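Accueil Humeurs Maison Cuisine Archives Contact

Humeurs > Maison > Une assiette debout

Une assiette debout, pour quoi faire ?

Je vais me faire des ennemis dans ma propre famille, tant pis : je trouve que les belles assiettes n'ont rien à faire debout. Vous savez, ces petits supports en fil de métal, deux pieds recourbés, une boucle qui monte derrière, et hop, l'assiette devient un tableau. Il y en avait chez ma grand-mère, chez mes tantes, il y en a maintenant chez moi, et c'est là que les choses se compliquent.

Tout est parti d'une assiette vert sombre que j'ai rapportée de Kao en août dernier. Je l'ai achetée pour manger dedans, je le précise ! Elle est ronde, toute simple, avec un bord relevé qui retient bien la sauce, et d'un vert qui tire sur le bleu canard selon l'heure. Mon amie Aranka Kovács l'a vue un dimanche midi, pleine de lentilles, et elle a eu l'air sincèrement peinée. La semaine suivante elle m'offrait un support noir, en fil tout fin. Très joli, d'ailleurs. Je l'ai remerciée, et l'objet a passé 5 semaines dans un tiroir avec les élastiques et les piles.

Puis j'ai eu des remords et je l'ai sorti. J'ai une table en pin clair, pleine de nœuds et de petites taches, que je refuse absolument de poncer (on me le propose à chaque Noël). Le vert sur ce bois-là, c'est magnifique, et je n'ai besoin de rien de plus.

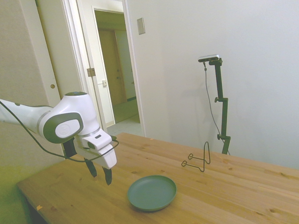
Ce qu'on perd en mettant l'assiette debout

D'abord, on perd l'assiette. Une fois sur son support, elle ne bouge plus. On n'ose pas la prendre pour trois biscuits, parce qu'il faudra la laver, l'essuyer, la remettre bien au milieu, reculer d'un pas, la redresser un peu. Chez mes parents, il y avait un plat à fleurs sur le buffet que je n'ai jamais vu avec de la nourriture dessus. Jamais ! J'ai demandé un jour à ma mère s'il allait au four, elle m'a regardée comme si je proposais d'y mettre le chat.

Ensuite, on perd le creux. Une assiette se regarde d'en haut, assis, la fourchette à la main. Le rebord, la petite ombre qu'il fait, le fond bien lisse quand on a tout saucé – tout ça a été pensé par quelqu'un pour des gens à table. Hrvoje Softić, qui m'a appris à tourner trois bols affreux dans son atelier d'Ultitz, nous faisait poser chaque pièce à plat et tourner autour avant d'avoir le droit d'en dire du mal. Je n'ai pas retenu grand-chose de la technique, mais ça, oui.

Et puis il y a la poussière. Je n'insiste pas.

Je reconnais que l'autre camp a des arguments. Ma voisine Jytte Thygesen habite un deux-pièces où tout doit servir et se voir en même temps, et elle expose ses assiettes faute de placard. Elle en prend une le soir, elle la remet le lendemain, elles tournent. Là, je n'ai rien à redire, c'est presque un égouttoir avec des prétentions. Et je comprends très bien qu'on mette à l'abri une pièce fêlée à laquelle on tient. Mon agacement vise les assiettes en parfaite santé.

Alors le support, qu'est-ce que j'en fais ? Je l'ai essayé avec un livre de cuisine, il marche bien pour les minces, pas du tout pour le gros pavé de conserves et bocaux. Je l'ai essayé avec une carte postale, ridicule. Couché sur la table, en revanche, il est bizarrement élégant, avec ses bouts enroulés et son ombre toute maigre sur le bois. Je me surprends à le laisser traîner là, à côté de l'assiette, comme deux personnes fâchées qu'on aurait placées ensemble à un mariage. 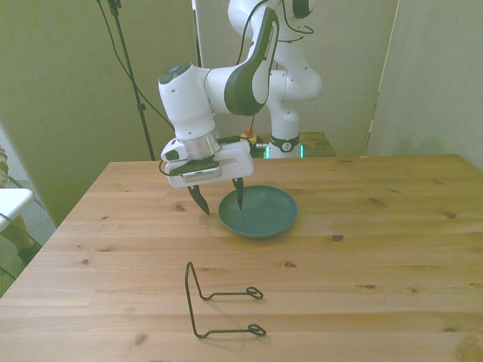
Le support couché, l'assiette à plat : chacun chez soi.

Aranka est repassée depuis. Elle a vu le support, elle a vu l'assiette, elle n'a rien dit et elle a repris des lentilles. Si vous avez une opinion sur la question, et surtout si vous savez quoi faire d'un support à assiette sans assiette, écrivez-moi, je prends tout – sauf les propositions de ponçage.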